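Glazed internal doors and a draughty back room

Heating, Cooling and Draughts > Doors and windows
Page 1 of 1

bristis_hill
We have a double glazed-panel door between the dining room and the back sunroom. Timber frame, small panes, single glass, original to the house as far as we know. In winter the dining room loses heat through it all evening. I can feel air moving along the floor when I sit at the table, and the meeting edge between the two leaves has a gap I can slide a coin into.

My brother-in-law says pull it out and fit a solid door. I'd like to keep it. What has worked for people with this sort of door? We rent a unit out the back as well, so money is not unlimited.

Telmo Carrasco
Start with the gap, not the glass. Air leakage is what you feel on your ankles. I did a pair in August with a brush strip on the meeting edge and a drop seal on the bottom of each leaf. The drop seals were the expensive part. If your floor is level you can get away with a plain brush strip screwed to the face.

Check the hinges first. If one leaf has sagged, the gap will be wider at the top or bottom and no seal will fix that.

nanayakkara
Agree on hinges. Disagree on leaving the glass. Single panes that size are a cold surface and you will get a downdraught off them even with perfect seals. I put clear acrylic sheet over the inside of mine with magnetic strip. It comes off in spring and goes behind the wardrobe.

It does look like a sheet of plastic, I won't pretend otherwise.

Telmo Carrasco
The downdraught is real on an outside wall. Hers opens to a sunroom, so there's already a buffer. I'd seal it, live with it for three weeks and then decide about acrylic.

petar
A heavy curtain does both jobs for less money. Ours is lined wool on a rod that runs well past the frame on each side, and it touches the floor. You do have to remember to draw it.

bristis_hill
Thanks all. I had a look tonight and the left leaf has dropped. The top hinge screws turn freely when I put a screwdriver to them, so I suppose the holes are stripped.

The curtain is tempting but the dining table is close to that wall and someone would always be sitting on it.

Telmo Carrasco
Stripped holes are easy. Take the screws out, glue in hardwood dowel, let it dry overnight, drill a pilot hole and put in longer screws. Prop the leaf with a wedge while you do it.

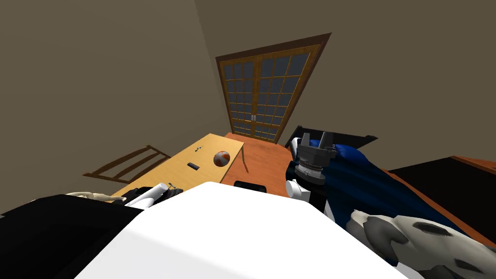
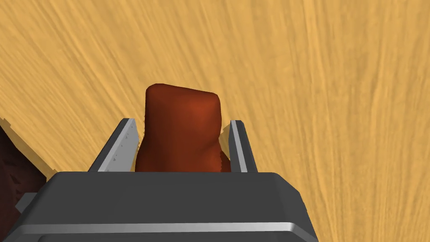

Double glass door with the small panes, and pale streaky timber on the tabletop.

Benito Montoya
Posted Wednesday, April 5, 2023

I've been hanging doors for a living for a long time and would add a few things.

Don't use gap filler in the screw holes. It crumbles under load. Dowel, as Telmo said, or a glued hardwood plug if the hole is really chewed out.

Look at the putty or beading around each pane. Old putty shrinks and lets air through, and people blame the door edges for it. Run a damp hand along the inside on a windy night.

I wouldn't bother with acrylic on an internal door. I've taken it off more of them than I've put on.

nanayakkara
Mine has been up for two winters and the room is noticeably warmer. I'm not sure what taking it off other people's doors proves.

Benito Montoya
Fair enough. Most of the ones I removed had been stuck on with double-sided tape and the paint came away with it. Magnetic strip is a better method.

bristis_hill
I got a quote from Stendley for comparison — $681 to rehang both leaves and fit seals, glass not touched. I'll do the dowels myself on the weekend and see how the leaf sits before I spend that.

petar
Sounds dear to me, but I haven't paid anyone to hang a door lately. Does it include the drop seals?

bristis_hill
It says "perimeter and threshold seals", so I think so. I'll ask them.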